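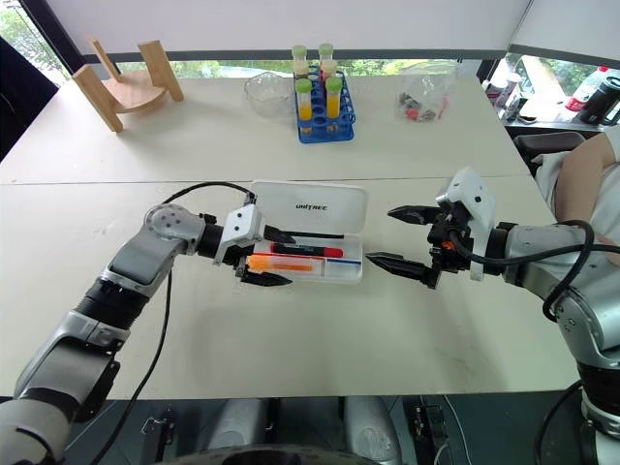

Two weeks with the Kasiveo teleop kit now, the two-arm tabletop bundle, and since a few of you asked before I'd even unpacked the second box I'm putting this up in a rush. Short version: good grippers, decent software, cable routing by somebody who never had to use it. We bought the software and support plan only, bolted onto arms we already had, so don't read this as a review of the arms. Our main job is small stuff on a white table. Pens and markers in and out of the UNITREE case, lid open, that's the one we run most, with a thin black pen at the back of the tray that I've come to hate. More on the pen below.

Price. 780 a month for the plan with phone support, 400 without. We took the 780. Would I again? First month yes. After that drop to the 400, the docs are fine once you know where things live.

Setup. Florian Koller and me, one afternoon. Says an hour on the sheet. Not an hour. Calibration wants both arms parked in a pose that isn't drawn anywhere, you get it from a paragraph on page 17 of the PDF, and if one arm is a little off it doesn't complain, it just saves. So then everything on the right side lands short and you blame the gripper. Re-ran it, fine since. Please put a drawing in.

What I like: the follow lag. Hardly notice it. We had Salian before this (the older version, to be fair) and you always felt like you were steering a boat. With Kasiveo you move, it moves. Bảo Tiêu had never touched a teleop rig and was closing on a highlighter by lunch. Not pretty but closing on it.

Also the episode recorder. One pedal to start, same pedal to save, long press to bin it. You will bin a lot. It shows the last few seconds before you confirm, which saved us from keeping junk.

Grip force slider is good. Separate for left and right. Left we keep soft becuase it does the fine picking, right a bit firmer for holding things steady. Presets save per task. Naming them is a pain, no underscores allowed, no idea why.

What I don't like.

Cables. Kasiveo's advice is to leave slack at the wrist, and OK, you need slack, but a big loop off the wrist is a big loop looking for something to catch. The clips in the bag are too small for our cable. We used velcro. At this price send the right clips.

The thin pen. Long pointed fingers are great for getting down into a tray past the edges, no complaints there. But round and skinny on hard plastic, it rolls, and the auto-close assist makes it worse because it closes at one speed whatever you're holding. Turned assist off for that task. Success went up right away. Fat markers, leave it on. There should be a speed setting and support says its coming. Support also said that in February.

Clear stuff. This is a camera problem more than a Kasiveo one but they sell it with "transparent object mode" so I'm going to moan. We tried it on a glass bowl. With the mode on the preview gets a sort of shimmer and the depth is still wrong. With it off, depth is wrong with no shimmer. Off it is. Test tubes with colored caps are OK, you aim for the cap.

Exports. Slow. 58 episodes took from after lunch till people were putting coats on. The format is clean though, Emil Wieser had it loading on his side without asking me one question, and he asks me questions about everything.

Support. Talked to Châu Văn three times, all three times got a real answer, once got "no we can't do that" which I prefer to a ticket number. Friday afternoon they don't pick up. Plan around it.

Versus the others, since it'll come up. Salian: cheaper, laggier, better manual. Prarex: I only had the demo, nice screen, wouldn't see our second arm at all, gave up. If you have one arm and a small budget I'd look at Prarex again before spending this much. Two arms, Kasiveo.

Small things I'll forget otherwise:
Update 2 resets your grip presets. Export them first.
Pedal slides on a smooth floor. Tape.
Dark theme hides the red recording dot. Use light.
Log in before you power the arms, the other way round it hangs on the splash screen.

Four out of five. Would be four and a half with proper clips. Ignacio Urquijo wants it on the second bench too, so I'll add a note on running two seats from one license when we've tried it. Sales says yes, the license page says no.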